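Sim demos for a two-arm plank lift: how many is enough?

abeam_yeom
Posted Feb 8, 2022

Hi all, Kyung-hwa here. I'm collecting teleop demos in sim for a two-arm job: get hold of a long plank from both sides, lift it, put it back down. I've got 39 good ones so far and my wrists already hate me. The policy trains on camera views plus joint positions, and I keep wondering if one of my views is dead weight. It mostly gives me plank and floor grid, no arms at all:
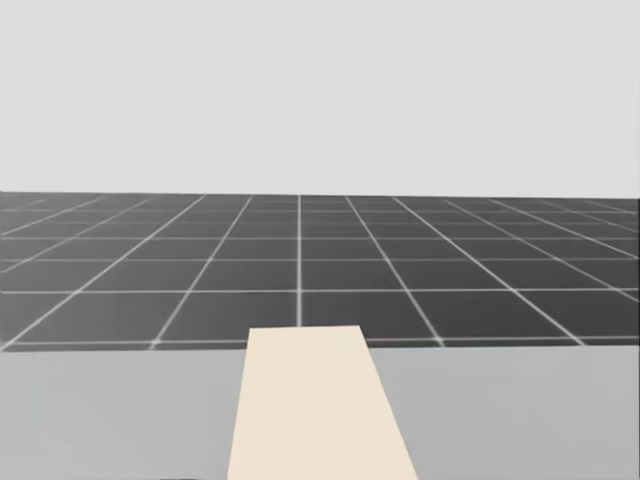 Mirsad Shehu
Keep it! I dropped a view like that once to save disk space and my policy got a lot worse at lining up with the part. Storage is cheap, redoing 800 episodes is not.

pbabic
Gotta disagree with Mirsad. If the arms never show up there for most of an episode, you're paying to encode a gray background over and over. Train with and without it on what you have now and compare, it's one overnight run.

abeam_yeom
OK, I can do both. I'll record everything and make the call at training time. My bigger headache is the start pose. I've been beginning with both grippers open, one on each side of the plank, hovering over the table, and I'm scared it'll only ever learn from that exact spot.
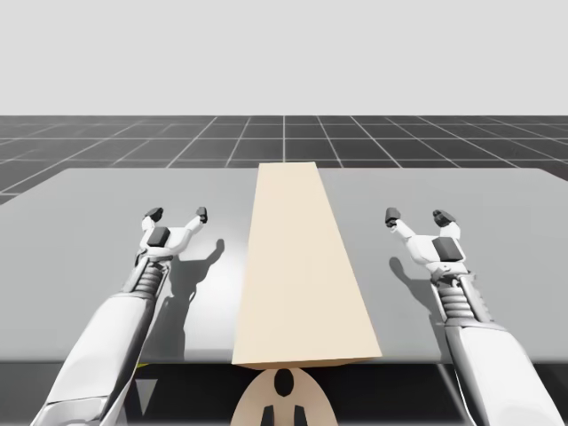 So for the next batch I want to jitter the arm starts and turn the plank a few degrees each reset. Is that too much for 39 demos to cover?

Ljubica G.
Way too much, if you ask me. Jitter the plank first and leave the arms alone until you have a couple hundred.

Mirsad Shehu
Nah, do both now, just keep the ranges small. We went to 3000 episodes on Braton with fixed starts and it fell apart the minute someone bumped an arm.

abeam_yeom
Ha, so 2 votes, 2 answers. Small ranges it is, plank and arms. I'll post the success rates when the runs finish.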